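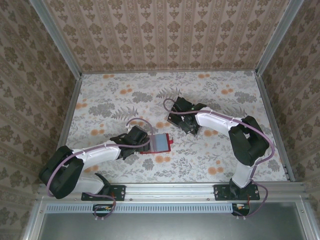

Damask and Fern: Pattern Pairings at Undov

The Mulcahy Surface Library maintains a reference collection of wall and floor patterns for use by students, decorators and members of the public. The gallery on this page is devoted to a single pairing: a damask-style wallpaper in beige and brown, shown with a pale floor print of ferns, leafy sprigs and small orange dots. Both patterns may be consulted at the library's Undov reading room during regular opening hours.

The pairing was selected by Muireann Ó Conaill, curator of printed surfaces, and the notes were prepared by Gobnait Kinsella. Page last revised October 8, 2025.

The Walls

The same wallpaper is carried across the back wall and both side walls. Its brown ornamental motifs repeat in vertical rows on a light ground that reads as beige, with a hint of pink. The design is listed in the library's catalog as Botmont Stripe, and it is held in the brown colorway only.

A damask layout of this type gives a wall a strong upward direction. In a full-height room the rows draw the eye toward the ceiling. In a low or compact space they are more noticeable as a rhythm from side to side, and the spacing between the rows becomes an important part of the choice. Visitors considering the design for a small area are advised to view a full drop, as a hand sample shows too little of the repeat.

The back corners are finished with aluminum posts. Metal trim of this kind allows each wall to be papered as a separate panel, so that the pattern need not be matched around the turn. The library recommends that the motif still be aligned at the same height on neighboring walls wherever possible – a small difference in level is easily seen when two walls meet.

The Floor

The floor print is known in the catalog as Undov Fern. Gray fern fronds and other leaf shapes are scattered over a pale ground, and the round orange dots among them resemble small flowers. Orange is the one bright color in the print and is used sparingly.

Scattered designs are forgiving to lay. There is no stripe to keep parallel with the wall, and a slight turn in the sheet will seldom be noticed. Care is needed at joins, where a frond that stops short will show against the light background. Dilek Işık, who advises on fitting, asks that the whole sheet be unrolled and studied before any cut is made, and that the larger fronds be kept away from the edges.

Borrowers should also note that gray on off-white changes considerably under different lamps. A cool light sharpens the outlines of the leaves. A warm light brings the ground closer to the beige of the wall, and some visitors have preferred the pairing under those conditions.

Walls and Floor Together

It is sometimes advised that only one surface in a room should carry a pattern. The library does not hold to this rule, although it does suggest that two patterns differ clearly in structure. In this pairing the wall is orderly and the floor is loose. The darker color stays on the walls, and the floor remains the lightest surface.

Damask-style wallpaper on three sides, with the fern and dot print filling the floor between the walls and an aluminum rail along the front. 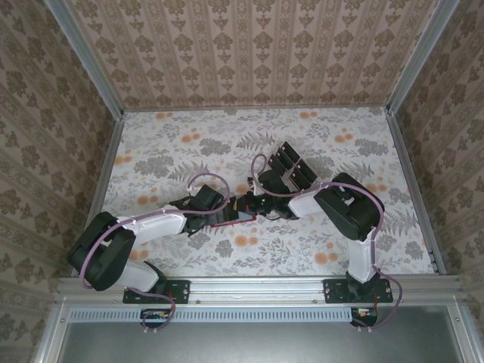
Samples and Loans

Hand samples of both patterns are available at the front desk without an appointment. Full drops and floor sheets are kept in the flat store and should be requested in advance by writing to Nuala Lynch, loans officer. Requests are normally answered in the order received.

Registered borrowers may keep up to 300 sheets on account in a single year. Schools and colleges are asked to apply in May for material needed in the fall term. Samples must be returned rolled, with the printed side facing in, and must not be pinned, taped or trimmed.

Catalog Notes

Botmont Stripe: wall, drawer 200. Brown on beige, vertical repeat.

Undov Fern: floor, drawer 600. Gray and orange on off-white, scattered repeat.

Copies of these notes may be made for teaching purposes, provided that the Mulcahy Surface Library is credited. Corrections to catalog entries should be addressed to Bláthnaid Nic Aodha, records office, with the drawer number given in the subject line.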